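Chapter 7
Hand-Held Gripper Kits: Reading an Offer

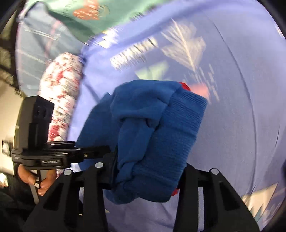 Figure 7.1 Blue garment held between the two fingers of a hand-held gripper, trigger under the operator's hand.

A hand-held gripper kit is sold as a package: the gripper, a wrist-view camera, recording software and, in most offers, a support term. The buyer gets demonstrations of manual tasks in a form that can be used to train an arm. Chapter 6 dealt with the arm. The present chapter deals with the kit and the paper that comes with it.

Cloth is the usual test material. A knitted garment has no fixed shape, and a ribbed cuff folds differently from the smooth fabric next to it. Finger opening alone says little about how such a bundle is held. Offers that quote grip figures for rigid blocks only should be read with care.

The worked case in this chapter is the Terulby kit, offered by Prumetti with an optional labeling service from Neltau. The base offer covers 3000 recorded episodes and 90 days of support. In the trial reported by Begoñe Requena, the operators recorded 3373 episodes, of which 764 were garment folds. The extra episodes were billed at a separate rate – a point taken up in Section 7.4.

Section 7.1 lists the parts of the kit. Section 7.2 covers trigger travel and finger wear. Section 7.3 compares the Terulby offer with the Surdu kit, which is leased by the month.

7.1 Parts of the Kit

The fingers are supplied as a matched pair and are replaced as a pair.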